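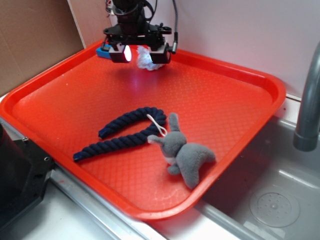

Figure 5. Tray chore at the sink counter, arm over the back rim.

5. Setting up a tray chore

This section covers the tray chore for the Vondeo counter arm with the Wunik two-finger gripper. Before you start, finish section 4 (mounting and cable check).

In a tray chore the arm picks small household things out of a tray or puts them back. It is a fair test of what the arm can do in a kitchen today. It will not do the washing-up, and it should not be sold or lent to anyone on that promise. Soft things are still the hard part. A sponge keeps its shape and gives the fingers two flat sides to close on. Loose cotton strands have no sides at all, and the arm may need several tries.

5.1 Placing the tray

1. Switch the arm off at the base and wait for the joints to lock.

2. Set the tray on the counter within reach of the arm. It may sit at an angle, and a corner may stand out over the sink, provided the tray does not rock when you press on that corner.

3. Swing the tap spout by hand to check that it clears the arm's path. Leave it where the arm cannot touch it.

CAUTION: The gripper is not sealed against water. Keep the tap off for the whole chore, including pauses.

4. Put the items in the tray. For a first run we suggest one block-shaped item, such as a sponge, and one or two soft ones. A rope toy folded into a U and a small plush toy make a good mixed load.

5. Look for loops, cords and tags that lie across another item. The arm treats each item as separate, so a loop caught on a second item can bring both up together. Move the loop aside unless you mean to test this.
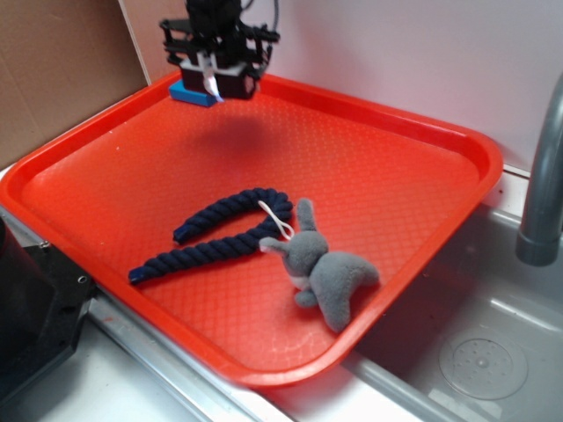

6. Switch the arm on and choose Tray from the Zeman control panel. The arm moves to its start position over the far end of the tray.

7. Choose an item and press Teach. Guide the gripper to the item by hand, close the fingers, lift, and set the item down again. Repeat from a slightly different angle each time.

Note: Four lifts are enough for a sponge. For loose or stranded cotton, keep teaching until the arm has taken hold from more than one side. Our own longest session with a cotton bundle ran to 387 lifts, and the arm still dropped it now and then.

5.2 Checking the grip

Open the wrist view on the panel before you let the arm work alone. Both finger pads should be in view, with the item between them or close to one of them. With stranded cotton, expect some of it to hang down over a finger.

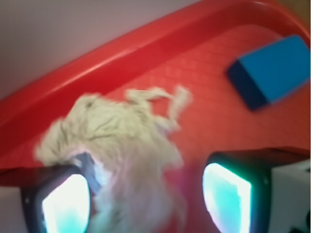 Strands can hide a pad from the wrist camera, and the arm may then report a good hold when it has only a few threads. If the panel shows code 637, stop the chore, open the fingers from the panel and clear the strands by hand once the arm is off.

CAUTION: Do not pull on an item while the fingers are closed. The finger mounts can bend, and a bent mount has to be replaced as a pair.

5.3 Ending the chore

1. Press Park. The arm lifts clear of the tray and folds back.

2. Wait for the joints to lock, then switch off at the base.

3. Wipe the fingers with a dry cloth and pick off any fibres.

4. Save the lesson under a name you will know again. Lessons saved before the July update must be taught afresh.

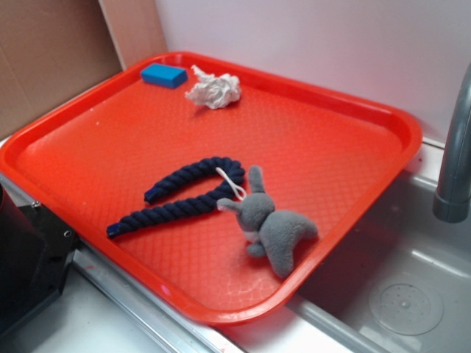

Can I leave the arm to tidy the tray while I am out?

Stay in the room. The arm cannot tell when something has fallen into the sink or on to the floor, and it will carry on with the next item. Unattended running is switched off in this release.

For spare finger pads and mounts, see the Grulletti parts list in section 9.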